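May
Montserrat Bañuelos and Estrella Hinojosa

3.2 Where the chapters stop

We came to the Mundov archive expecting cliffhangers, and we found plenty. The archive holds 350 chapters of serial thriller fiction, all posted by amateur writers, and a good share of them end on a gunshot, a knock or a voice in the dark. What delighted us was how many stop somewhere much quieter. In Purkcombe, the longest serial in the set, a chapter closes with the forger washing a cup while the phone rings in the next room. The threat is three pages back by then, and the reader is left to carry it over the sink.

We call this a cold stop. We marked a chapter ending as cold when its last two paragraphs held no new danger, no new fact about the crime and no line of speech aimed at the hero. Both of us read every ending separately and then argued over the ones where we differed – some of the best afternoons of the project, it must be said. Most of our quarrels were over weather. A storm rolling in can be plain scenery or a very loud hint, and we settled on treating it as scenery unless a character reacts to it.

Figure 2. Toy carrot in two pieces on a white cutting board, with a red toy knife.
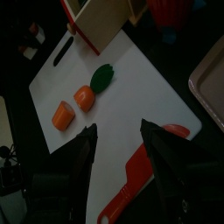

Cold stops cluster in the middle of a serial. Early chapters have strangers to win over, and their writers lean hard on shocks. By the middle the readers know the people well enough to worry about them unprompted, and a woman folding a map can do the work of a car chase. Carrillo shows the shift beautifully. Its opening run ends on one alarm after another, and then the courier misses her train, buys a peach and eats it on the platform. Chapter over! The comments under that installment are long, anxious and full of theories about the peach.

Calley is the odd one out. Its author uses cold stops from the first page and drops them near the end, so that the final chapters feel faster than they are. The sentences get no shorter and the events come no thicker, yet readers in the comment threads keep saying they could not slow down. We think the stops themselves set the pace here, and we return to this in the section on reading speed.

Related items
Villains who keep diaries
Comment threads as a second plot
Naming the getaway driver

Last updated: 7th June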